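Gronita pauses Unum robots after gripper fault

JUDWOOD, September 8, 2022 — Gronita has stopped the work of its Unum robots at the Judwood test site after a fault in the gripping software. No person was hurt.

In July, one robot did not release an object when the operator gave the stop command. The arm stayed closed for 21 seconds. Our engineers have since checked 1362 records of movement and found the same delay in 99 of them.
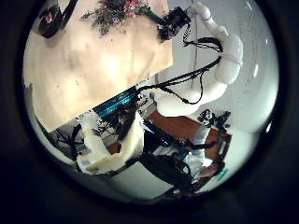

Wrist camera view at the Judwood site, with a white robotic arm and its cables.

"The stop command must work every time," said Fletcher Hoani, head of safety at Gronita. "We are sorry for the worry this has caused to our customers — they will receive the full report."

The corrected software, Kereama, is now in testing. Until the tests are finished, customers are asked to keep their Unum units switched off and to contact their usual service office.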